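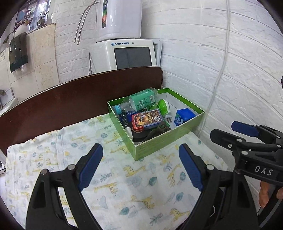
Unit 13: Looking at a hand-held gripper kit before you buy

Course: Practical Automation, Drirnville evening program
Notes by Dzintra Krūmiņa, bench sessions with Tadhg Hegarty
Bring to class: these notes, a pencil, closed shoes

What the unit covers

Last unit was about arms and what they cost to keep running. We now turn to the tools people use when there is no arm at all. A person holds a gripper in each hand, does an ordinary job, and the recording is used later to train a robot. Several firms sell or rent such kits. Ours is on trial from Tronineo under their bench plan, and the job of the class is to write a review that a small workshop could use to decide.

You are not reviewing the training software. We have no robot to put the results on, so nothing in your review should say how well a robot would learn from the recordings. Stay with what you can check by hand: the tool, the setup, the files, the paperwork and the support.

What is on offer

The bench plan is a rental. It includes a left and a right gripper, a spare set of finger pads, a charger, a carrying case and an account for uploading. The rental runs by the month and the supplier pays shipping one way. You pay the other. Read that line in the contract twice, as the case is heavy and counts as oversize with most carriers.

There is a second plan, called Ileck in the price list, where the supplier looks over every recording and sends back the ones that fail. We are not on it. If you want to compare the two, the terms are in the binder at the front desk.

Upload allowance on the bench plan is 200 recordings a month. Anything past that waits in the queue until the next month starts. It is not deleted, but you can't download it either while it waits. Two groups last term ran into this and lost their working time over it. Keep a tally on the sheet by the door.

Parts and words

Finger: one of the two moving parts that close on an object.
Pad: the soft face on the finger. Ours are blue. The pad does the gripping and the finger only carries it.
Pivot: the joint at the base of the finger, held with a screw.
Grip opening: the widest gap between the pads.
Take: one recording, from the start tone to the stop tone.
Reset: putting everything back so that the next take can begin.
Clutter: objects close enough together that you can't take hold of one without touching another.

Use these words in the review. "Claw," "jaws" and "pincers" all turned up in last term's papers, sometimes in the same paragraph, and the reader could not tell if they meant one part or three.

Checks before the first take

1. Look at the pads. A pad with a lifted corner will catch on cardboard and film wrap. Press the corner down. If it comes up again, swap the pad and write it on the sheet.
2. Open and close each gripper five times with nothing in it. Feel for a stiff point in the travel.
3. Check the pivot screws by finger only. Do not tighten them with a driver unless Tadhg is at the bench. The supplier counts a stripped screw as damage and bills for it.
4. Wipe the camera window with the gray cloth, dry.
5. Start both grippers, wait for both tones, then set them down and pick them up again. If one drops out at this point, restart both of them.
6. Record one empty take and play it back.

The whole list takes a practiced person 2 minutes. It took the Monday group a good deal longer the first time, and that is worth putting in your review as well. A workshop that rents the kit for one month will have beginners using it for most of that month.

Choosing a test job

The supplier's own guide suggests stacking blocks. It is a fair first exercise and a poor test. Blocks are all the same size, they don't roll, and they have flat sides wherever you take hold of them.

We use a packed box on a kitchen-type tabletop, with ordinary things in it. A green cardboard box, open at the top, holds a mix that asks something different of the pads each time:

Clear plastic bottle with a light blue cap, lying across the top. It has to come out before you can get at much else. Grip it too hard and the sides give.

Lime-green plug-in device with metal prongs. Plenty to hold on to, but the prongs can mark a pad. Approach it by the body.

Small red and orange packaged box. Easy to hold, hard to reach, as it sits in the middle with neighbors.

Blue plastic container, on the right side of the box. Tests the grip opening.

Dark blue marker, standing along the inner wall. Narrow. The pads have to close almost completely, and one of them has to get down between the marker and the cardboard.

Roll of black electrical tape. You can take it by the outer edge or put one finger through the hole. Decide which before the take and say which in your notes. Do not switch halfway through a set.

Bundle of dark cords. The hardest thing in the box. It changes shape when lifted and it likes to bring a neighbor with it.

The cloth under the box is printed with giraffes and leaves. Leave it on. A plain table is easier to look at on playback, but the customers who rent these kits work on whatever surface they have, and a busy print is a fair thing to ask the cameras to cope with. Smooth it flat before each set, all the same. A fold under the box makes it rock.

Keep the box away from the sink side of the bench. The kit has no water rating that we could find in the contract, and damage by water is the renter's cost.

How to run a set

One person works, one keeps notes. Change over after each set.

A set is 17 takes. The first few are practice and are marked P on the sheet. Score the rest. We picked the number to fit the length of the session, and it has no deeper meaning, so please don't defend it in your paper.

Stand square to the table with both grippers held open above the box. Wait for the start tone. Take the objects out one at a time and set each one down on the cloth with the pads. Do not drop them. When the box is empty, open both grippers, lift them clear, and stop the take.

The other gripper may steady the box. It may also steady an object, but then the note-taker writes "two-hand" against that object. In the sets so far, the cords were nearly always two-hand and the marker often was.

Do not help with your fingers. If something falls off the table, finish the rest of the take, then mark it as a drop. Pick up the object during the reset.

The reset is part of the work and has to be timed separately. For a box like ours it can run longer than the take, and a supplier's estimate of "takes per hour" usually leaves it out. This is the most common place where a buyer's plan goes wrong. Tadhg ran a trial at Coughlan where the whole budget had been worked out from take time alone, and the job needed a second person for resets from the first afternoon on.

What to write down

For each take: worker, take number, time, reset time, drops, two-hand objects, any warning tone.

For each set: which pads were fitted, where the box stood, whether the window blind was up or down. The bench is close to the window, and late light can change how a recording looks. Keep your remark about light to what you saw on playback.

For the worker, after each set: one line on the wrists, one line on the fingers. Plain words are fine. "Right thumb tired" is more use to a reader than a score out of ten.

Points raised so far

These come from the first two groups. Check them for yourself before you use them.

The handles fit larger hands well. Two people with small hands had to shift their hold to close the pads fully – it slowed them on the marker.

The grippers get in each other's way over a small box. Coming in from the side with one of them helps, and the guide has nothing on this.

The tones are too much alike. Start and stop can be told apart, but the warning tone is easily taken for stop, and three takes were cut short by it.

Pads held up. No one has worn through a pair. One was changed for a lifted corner and the change was simple.

Support answered by email the next working day, both times. The first answer was a link to the guide. The second was from a person and solved the problem.

The upload page gives no reason when it refuses a file. It says "not accepted" and leaves it at that. On the Ileck plan you are supposed to get a reason. We have asked whether a sample report can be sent over and are waiting to hear.

The review

Length: four pages, not counting tables.

Write it for the owner of a small workshop who has never held one of these and has no technical staff. Give the cost for one month and for three, with return shipping in it. Give take time and reset time side by side. Say which objects went well and which did not, and name the object each time. State clearly what you could not test.

End with one of three answers: rent it, rent it on the Ileck plan, or leave it. Any of the three can get full marks. "It depends" can too, if you say on what.

Drafts go in the tray outside room 17 before the September break. Final copies by email to Dzintra. Groups sharing a bench may share raw sheets but must write separate papers.

Putting away

Both grippers off, pads wiped, chargers in. Box packed with the bottle on top, lid of the case shut and both latches closed. Sign the sheet.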